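We use cookies to remember your language and to see which guides people read. Accept all | Manage settings

Owner guides > Vivano > Phone and key set-up

Section 3: Pairing your phone as a key

The Vivano can be locked, unlocked and started with a phone once the phone has been paired with the car. You will need the Manard app, a data signal and both of the card keys supplied at handover. Pairing can't be done while the car is charging.

1. Park with the handbrake on and the selector in P.
2. Check that the 12-volt battery warning is not showing.
3. Open the Manard app and sign in. Choose Add a car, then Vivano.
4. Place one card key on the pad behind the cup holders and keep the other in your hand.
5. On the centre screen, press Settings - Keys - New phone.
6. Type the code from the screen into the app.
7. When the screen asks, swap the two card keys over. You have 100 seconds to do this.
8. Wait for the indicators to flash twice, then take the card off the pad.

Note: If you run out of time at step 7, go back to step 5. The old code will no longer work.

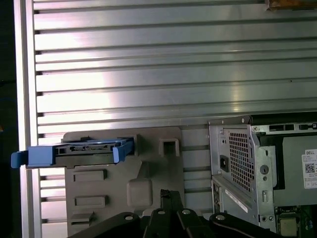

Up to 3 phones can be paired at once. To add another after that, remove one from the list under Settings - Keys. A removed phone stops working the next time the car is locked.

Caution: Do not leave a card key in the car when you lock it with a phone. The doors will lock, and the card will be switched off until it is next placed on the pad.

Testing the phone key

1. Close all the doors and the boot.
2. Walk away from the car with the phone in your pocket. The doors should lock and the mirrors fold in.
3. Walk back and pull the driver's door handle.

If the door stays shut, turn Bluetooth off and on again and repeat the test. Some phone cases with metal plates weaken the signal - try it with the case off.

Related guides
Replacing the battery in a Jinholm key fob
Kanaan: setting up driver profiles
Vivano: charging timer and cabin pre-heat
Manard app: changing your PIN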